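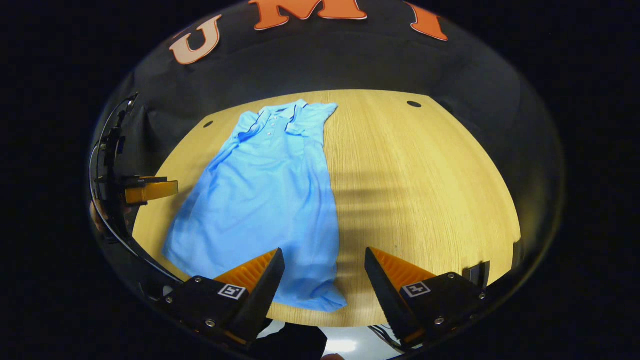
Search this site
Enter keywords
Go

Repair Belongs Back on the School Timetable

My daughter's school sent home a letter last spring asking parents to pay 148 dollars for a tablet case and a software license. I paid it. In the same envelope was a second sheet saying that the sewing room would be closed and the machines sold. Hardly anyone I spoke to had read the second sheet.

I have been thinking about that room since. I am not a good sewer. I learned enough at age twelve to put on a button, take up a hem and close a split seam, and I have used all of it many times. It took one term, two hours a week, under a teacher named Marjatta Mäkelä who did not care whether we liked it. She made us unpick bad stitches and do them over. I still sew a button the way she showed us, with a shank of thread under it so the cloth doesn't pucker.

My view is simple. Every child should leave school able to do small repairs on the things they own, clothes first, and the time should come out of the ordinary school week and not be left to clubs.

The usual answer is that clothes are cheap now and nobody needs to mend them. It is true that they are cheap. A child's shirt can cost less than lunch. But the price at the store is only part of what a family pays. Children grow, and clothes get passed down, and a thing that gets passed down has to survive the first child. When a hem drops or a button comes off, a household where no one can fix it has two choices. It can pay someone, or it can buy again. Paying someone in Pimholm, where I live, usually costs more than the garment did. So people buy again, and the old one goes into a bag in the hall closet, and in October the bag goes to the collection bin.

Hilkka Turunen has sorted those bags at the Golla thrift store for a long time, and I asked her what she sees. She said most of what she turns away has one thing wrong with it. A missing button, a zipper off its track, a seam open under the arm. She can't sell it like that and she doesn't have the hands to fix it. Last year the store paid 2,480 dollars to have unsold clothing hauled away. That money came out of the same till that pays for the food shelf.

The second answer is that schools are full already. I have more sympathy with this one. Esko Turunen, Hilkka's brother, taught math at the middle school before he retired, and he told me flatly that he would not have given up an hour of his for sewing. He thinks parents should teach it at home. I asked him who taught him, and he said the army.

That is the trouble with leaving it to the home. Parents my age mostly can't do it themselves. You can't hand down what you never had. There are videos, and some of them are very good, but a video can't see that you have threaded the needle with twice as much thread as you need and are about to tie it in a knot. A person standing next to you can.

Nor does it need much time. The course I took ran a single term. I would be happy with less than that -- a few weeks in sixth grade and a few more in eighth. Put sewing in it, and also how to change a plug, patch a bike tube and read a care label. Test it if you have to. Have the students bring something broken from home and grade them on whether it works at the end.

The third answer is cost, and it is the weakest. The school got 600 dollars for its machines, all of them together. Hand sewing doesn't need a machine anyway. Needles, thread, scissors and a box of odd buttons for a full class would come to 300 dollars or so by the time you added decent scissors, and most of it would last for years.

I should be fair about one thing. When I was in school, the girls sewed and the boys went down the hall to the wood shop, and I don't want that back. Tapio Nieminen, who was in my year, can build a porch and still drives to his sister's house in Yan to have his pants hemmed. He is a capable man and it embarrasses him. I can't use a saw safely, and that embarrasses me. Both of us should have had both rooms.

The school board takes up the schedule again in October. Ronaldo Quintana, who sits for the Hevlow side of the district, has told me he will raise it if enough parents write to him. I have written. It was a short letter, and I put the cost of the scissors in it.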